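Cluswood Change Readiness Survey: README

What you are getting

One table of survey responses from 800 employees at Imis, collected while the company moved its purchasing teams onto a new approval system called Kidetti. Half of the people, 400, answered before the switch. The other 400 answered in April, after it. They are different people, which should already make you careful about the word "improvement."

Maintainer: Rosemarie Dreßler. Coding of the free-text answers: Kai Wendt.

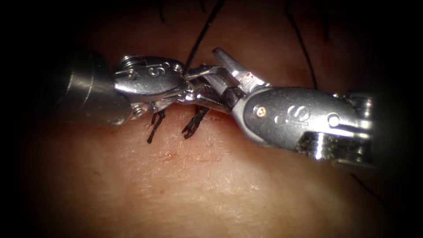 The readiness score is the column most people download this for, and I trust it least. It averages a handful of agree/disagree items into one number between 0 and 100. A person who scores 70 may be eager, resigned, or aware that a manager might read the results. We have no way to tell these apart. Numbers stamped on things carry a certain authority – the "15" engraved on the metal wrist housing at left tells me nothing about how the instrument handles, and a 70 in the score column tells me little more about the employee. Use the single items if you can.

Files

responses.csv: one row per person
items.txt: wording of every item, in the order asked
comments.csv: free-text answers, coded by theme
nyaga_map.csv: matches our items to the Nyaga change scale, where a match exists

Columns worth explaining

wave: 1 is before the switch, 2 is after.
role_group: broad on purpose. Small teams were merged so that no one can be picked out.
champion: "yes" if the person was named a change champion. Imis chose them and we never saw the criteria. They score higher in both waves, and I would not credit the program for that.
trained: self-reported. Attendance sheets exist for only 200 people, and they don't always agree with what people told us.
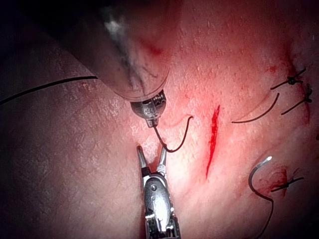 Comments were coded by one person, with a second reader on a small share. The theme called "resistance" caused the most argument. Many comments filed under it are plain complaints that Kidetti was slow or that invoices got stuck. Whether that counts as resisting change or as describing a bad week is your call – we left the code in and added a flag, practical_issue, so you can split them.

Please don't use this for

Ranking departments. Predicting who will quit. Slides claiming that most change efforts fail, or that most succeed.

Known problems

Item 3 was reworded between waves. Do not compare it.
Blank and "not applicable" were merged in wave 1 and cannot be separated now.
Night shift staff are underrepresented in both waves.

Corrections go to Rosemarie. Send the row number and the file name.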